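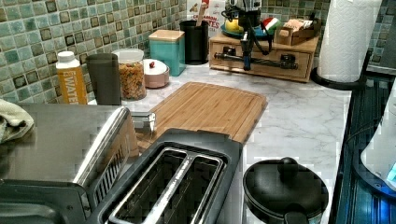 Kitchen counter, toaster end. Monday, August 20, 2018

Budget thread for the Hurkura kitchen project, as a few of you asked what we're spending and on what.

First line is the arm. We had quotes from Wirnura and Moon. Moon was cheaper on paper, but delivery and the mounting plate were extra, so we went with Wirnura.

Second line is grippers. We're buying 2. One goes on the arm and one sits in a drawer, as a spare takes 30 days to arrive and we can't stop work for that long.

Counter kit is the cheap part. Toaster, toaster oven, lidded pot, cutting board, jars, paper towels. I've put £600 aside for the lot, including replacements.

Please don't spend that money on matching sets. A black toaster and a steel toaster oven side by side are more use to us than two of the same finish.

Things I left out of the first draft and had to add – cable covers, a second extension lead, insurance, and bread.

Pronum want us to take their service contract as well. I've asked for a price without the call-out cover. No answer yet.

Still to decide: whether we rent the second arm or buy it. Renting looks better up to the end of August, then it's close. Will post the figures when I have them.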